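# What the room attendants know

I work in a hotel with 224 rooms, and for the last six months a part of my job is to work next to a robot. The company that supplies it is Avivbridge. The program that decides which room it goes to is called Planport. I write this because in the newspapers I read only two opinions: that these machines will take all our work, or that they will free us for something better. On my floor I don't recognize either of these.

First, what it does. After a guest checks out, the robot goes in before us. It opens the drawers of the nightstand and the desk, looks for things left behind, and takes them out. Then it comes back to the corridor and one of us enters to make the bed and clean the bathroom. On paper it saves us 6 minutes in each room. I believe this number, because I was there on the Wednesday when they measured it.

But the minutes did not stay with us. Before, I had 10 rooms in a shift. Now I have more, and the rooms that I have contain only the heavy part. Checking drawers was the light part. You could stand straight, breathe, and walk slowly from one side of the bed to the other. A manager who never changed a mattress cover does not see that the easy task was also a rest. I am 63 years old, and my back sees it very well.

There is also the matter of judgment. Many people think that emptying a drawer needs no thinking. When I find a child's drawing, I know that somebody may call for it. When I find half a bag of chips, I know that nobody will. The robot is taught to treat both with the same care, and this is correct, but someone must still decide. That someone is a colleague at a table in the basement, who now spends her afternoons with a box of found things and a screen. She used to know the guests by their faces. She tells me she misses it - and she was the one who wanted the machine the most.

I want to be fair. The robot is patient, and it has no bad days.
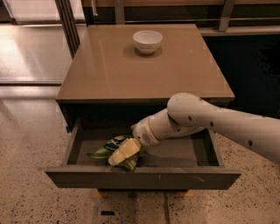
Our sister hotel in Flusov chose another way. They have the same machine, but the attendants there decide each morning which rooms it will take. If someone is tired or has pain, she gives the robot more. If she wants her full round, she keeps it. The number of rooms for each person did not go up. I visited them for one day and I noticed that they talk about the robot like about a good vacuum cleaner. They even gave it a name, Kettle, after the sound it makes when it starts. We have not given ours a name.

The difference between the two hotels is not technical. It is a question of who was asked. With us, the machine arrived on the same day as the new schedule, and I think this was the real mistake. I do not ask for it to be sent back. I ask that a part of the saved minutes is returned to the people on the floor, in writing, before the December schedule is printed. And I ask that next time, before a task is taken from us, somebody comes for one shift and asks what else this task was doing for us.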